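Workshop Tips: Comparing Gripper Fingers at the Bench

Test every pair of fingers on the same table, with the same small parts, before you change anything else. We ran the Lokham and Lacson fingers this way in September, 25 picks each, and wrote down only drops and misses.

Clear a wide patch of tabletop and start with something small and flat. A little plastic clip tells you more than a big box does. With blocky fingers, check the inner faces first. If they don't meet evenly at the tip, thin parts will slip out.

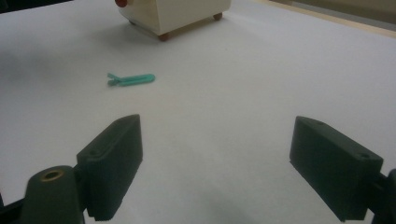
How tight should the finger screws be?

Snug, then a quarter turn more. Threaded inserts set in plastic will pull loose if you lean on the driver.

Wipe the fingers with a damp cloth between rounds. Dust on the ridges will make a good pair look bad.

Write the finger name on masking tape and stick it to the mount. Khurram Durrani mixed up two sets and had to redo 47 picks.

Keep the old screws in a labeled jar. The Uveck set uses a shorter one, and a long screw will bottom out before it holds.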